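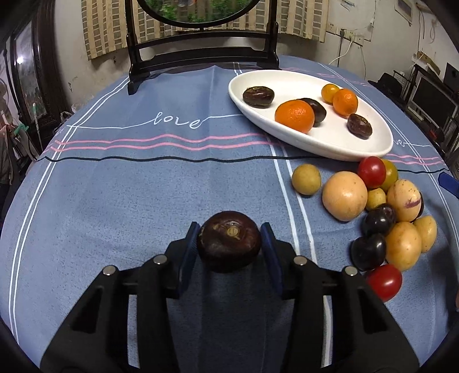
Table 2, fruit station, at time of check. Blue cloth, oval serving plate, more fruit loose on the cloth.

FOOD DISPLAY AND TABLE CHECK — TIMSIDE COMMUNITY DINING ROOM
Sheet no. 1178
Date: Jan 11, 2022
Checked by: Marleny Taipe
Reviewed by: Athina Gavalas
Area: Table 2 (fruit, self-service)

Ratings: OK = acceptable. C = acceptable with comment. A = action required. N/A = does not apply to this table.

SECTION 1. TABLE AND CLOTH

1.1 Table stable, no rocking under hand pressure — OK
Front legs retightened in November. No movement found.

1.2 Cloth clean, no food residue or stains in the serving area — OK

1.3 Cloth lies flat under plates and bowls — C
Soft crease running down the cloth from behind the lettering. It does not lift the plate at present. Press before next use. The same comment was entered on the previous sheet for this cloth.

1.4 Cloth overhang does not reach the floor or a walkway — OK
Measured on the aisle side only. The other side is against the wall.

1.5 Cloth pattern does not hide spills or debris — C
Blue ground with white stripes, wavy pink and black lines and the word "love" in white. Juice spots would show poorly against the lines. A plain cloth is preferred for self-service tables but is not required under the current house rules. Wipe and look from a low angle at each round.

SECTION 2. SERVING WARE

2.1 Plate free of chips and cracks — OK
Rim checked by fingertip all the way around, underside included. White oval, Giannakopoulos stock.

2.2 Plate fully supported by the table — OK
Set on the diagonal. Acceptable.

2.3 Plate not overloaded; fruit held by the raised rim — OK
Six pieces, with clear space left on the white surface. The large orange citrus is near the front rim. If more fruit is added, move it toward the middle first.

2.4 Serving tool clean and in good order — OK
Pads and pivot pins wiped down before the check. No residue found at the joints.

SECTION 3. FRUIT CONDITION

3.1 No mold, leakage or insects — OK
Each piece turned by hand with a clean glove. Undersides checked.

3.2 Citrus firm, peel intact — OK
Two orange citrus, one large and one smaller, both firm. The small yellow-orange round fruit was also firm.

3.3 Wrinkled fruit assessed — A
Two pieces have wrinkled skin: one dark brown-purple at the left end of the plate, one dark maroon lying alone on the right. Wrinkling by itself is not a reason to discard. Both gave under light pressure and should be served today or sent to the kitchen for cooking. Do not carry over to the next service.

3.4 Dark smooth fruit checked by touch — C
The nearly black oval piece sits partly behind the large citrus. Bruising is hard to see on skin this dark, so a visual check alone is not enough. No soft spots found.

3.5 Surface scars and marks assessed — C
Reddish-brown round fruit, off the plate: tan circular scar on the upper face, lighter brownish patches around it. Skin is glossy. The scar was dry and closed when touched. Cosmetic only. May be returned to the plate after rinsing.

3.6 Ripe and firm fruit separated — A
Not done. The wrinkled piece at the left end should not share a plate with the citrus. Use a second plate or a Bunar bowl from the lower shelf.

SECTION 4. HYGIENE AND ALLERGENS

4.1 Fruit rinsed before display — OK
Confirmed against the prep log, line 108.

4.2 No fruit served after contact with the table cloth unless rinsed — C
Staff reminded. The cloth is not a food-contact surface — this applies also to pieces set down for a short time.

4.3 Delivery box label kept until the fruit is used up — OK
Delta box label on file in the prep area.

4.4 Allergen card available on request — OK

4.5 Cut fruit kept chilled — N/A
Whole fruit only on this table.

SECTION 5. ACCESS AND FLOOR

5.1 Floor dry for the full length of the table — OK

5.2 Aisle clear, minimum width kept — OK

5.3 Plate can be reached by a seated person — C
The plate stands toward the right and well back from the front edge. Reach from a wheelchair was tested at roughly 20 inches and was at the limit. Bring the plate forward one hand's width.

ACTIONS

3.3 — Use or cook the two wrinkled pieces. Kitchen, same day.
3.6 — Second plate or bowl for ripe fruit. Dining room staff, before opening.
5.3 — Move plate forward. Dining room staff, before opening.
1.3 — Press cloth. Laundry, next cycle.

REVIEWER COMMENTS (A. Gavalas)

3.3 and 3.6 agreed. On 1.5, I would raise this from C to A if the same cloth is used for the juice table, where it has been seen before. The crease under 1.3 has now been noted twice, so please have the cloth pressed or taken out of rotation. On 2.4, add the storage location of the tool to the next sheet.

Recheck of Table 2 required before opening. Initial beside each action when closed.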